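4.3 Recording a two-arm demonstration

1. Set both leader handles to the rest position and press ARM on the Tilov pendant.
2. Wait for the status light to hold steady for 6 seconds.
3. Select the task name and press REC.
4. Close both grippers on the fabric before moving either arm. Pull until the edge is taut, then stop.

CAUTION: Do not exceed 10 N of pull on soft goods.
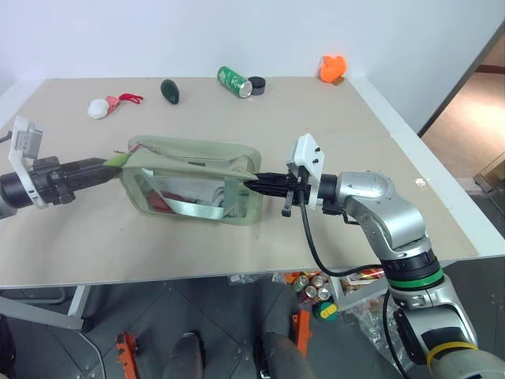 5. Hold still for one second, then continue with the next motion. Pauses longer than this are trimmed on export.
6. Press REC again to save.

NOTE: A file holds up to 4,000 steps. Longer tasks must be split.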